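Zenilness Household Handling Project
Progress report to the Bovimby Fund
December 11, 2022

Work since the last report

Recording moved out of the lab at Grewal and into a lounge space with ordinary furniture. The application promised examples gathered in rooms people use, and the early lab recordings all shared one bench and one background. A policy trained on them did poorly as soon as the table changed.

The current block covers single food items on tableware. The operator works the hand-held gripper with the trigger, closes on the item, lifts it, and ends the recording with the item set down again. Each finger carries a printed marker cube so that finger opening can be recovered from the video afterward. Items in this block include the corn cob, which was added at the request of the Riron team. It is long, has an uneven surface and can roll, and the earlier set had very little like that.

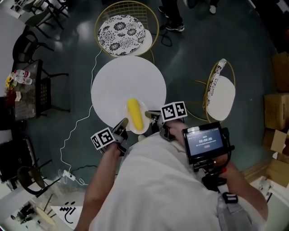 We have 167 usable examples from this block. Another 42 were recorded and set aside. Most of the rejected ones had a marker cube turned too far from the view for the finger opening to be read, and the rest were stopped early by the operator. We are keeping the rejected files, but they are not counted toward the milestone.

Operators now get 15 minutes of practice before recording. The first recordings by new operators were slower than the later ones and had more false starts - the model picked up the hesitation along with the grasp. Practice runs are no longer saved.

Two views are stored for the block, one from head height and one from the gripper itself. The head view gives the layout of the table and the approach. The gripper view shows contact at the fingertip, and it also takes in a great deal of the room, so we check it for faces before anything is shared with partners.

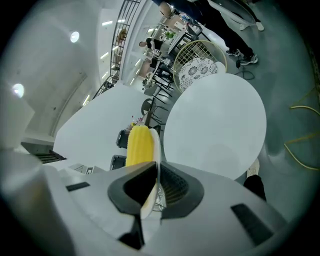

Progress Report, No. 10

Problems and changes

Time alignment between the two views drifted in the longer recordings. We now cut recordings after each item, and the drift no longer matters at that length. Older files are being corrected by hand, which is slow work and will run into January.

Budget

Spending is within the approved lines. We ask to move the unspent travel money to annotation - no increase in the total is needed.

Next period

Bowls and cups, then two items on one plate. A first training run on the full tableware set will follow once the older files are corrected.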